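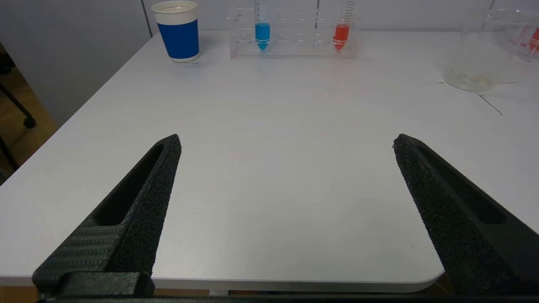
July 2022

I have finally finished Moya, and I'm rather sad about it, the way you are when a good long holiday ends and you find sand in your bag for weeks. Fifty-odd evenings on the sofa with the same little ferry captain! I did the last island on Thursday with a pot of tea going cold next to me, and then I sat through all the credits, which I never do. It put me in the mood to make something again, so I've been pricing up a costume for the Gornari meet in November — the harbour guard, with the big claws. I want them matt black and speckly, a bit rough all over, with a long slot down each one, and blunt at the tips so I don't have anyone's eye out in the queue for coffee.

Remedios Echevarría has offered to help with the sewing, bless her, and says the coat will need up to 14 metres if I insist on the proper hem. I do insist. She made the Plenetine cloak I wore three years back, and I still get asked for the pattern.
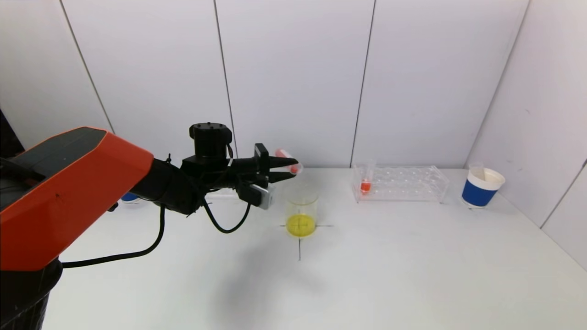 The hem matters because in the game it drags behind the guard on the harbour steps, and there's a lovely swishing sound when he turns round. I played that bit over and over just to hear it (my poor husband). I've still got 100 shells to find, too, so I may go back in once I've had a rest. Funix have promised a new island by winter, and I'm trying not to get my hopes up.

Comments

Wilfredo Tagle: The last 14 shells are all on the north beach, go at low tide. Good luck with the coat!

saltmarsh_jo: Would love that cloak pattern if you're still sharing it?

Contact me | © The Sofa Captain | Back to top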